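When I started at Teixeira, the laundry and linen service where I still work, the night shift was 13 people. Now it is 4, and I am one of them. I want to write down how this change felt from the inside, because the articles I read are usually written by people who visit for one afternoon.

The first machines came in June, from a company called Gridby. They carried the carts between the sorting hall and the dryers. Before that, we pushed the carts ourselves, and I don't miss it. My back is better than it was five years ago. But I noticed soon that we stopped talking. Pushing a cart together with somebody is also a conversation, and when the carts began to move alone, each of us stayed at his own station with his own screen.

The management promised that no one would be sent away, and they kept the promise in their own way. Some people retired, some moved to the day shift, and two went to the new building in Flakness. Their places were not filled again. I don't say this is dishonest. I only say that a team can become small without any bad day that you can point to.

My own job has a new name, "flow operator." In the training there were 48 pages about alarms and one page about the people who must answer them. At the beginning I was afraid of every red light. Today I know which alarms are serious and which ones go away if you clean a sensor — this knowledge is not in the 48 pages, and I think it should be paid better than it is.

What I would ask from any company that plans the same thing is quite simple. Show the workers the plan before the machines are bought. Let them try the controls during paid hours, with time to make mistakes. And keep the break at the same time for everybody. We lost our common break in the first winter, and we had to ask for one year to get it back. Now we sit together at two in the morning with our coffee, and the carts wait for us until we finish.

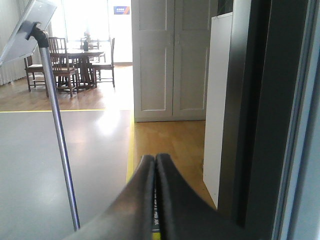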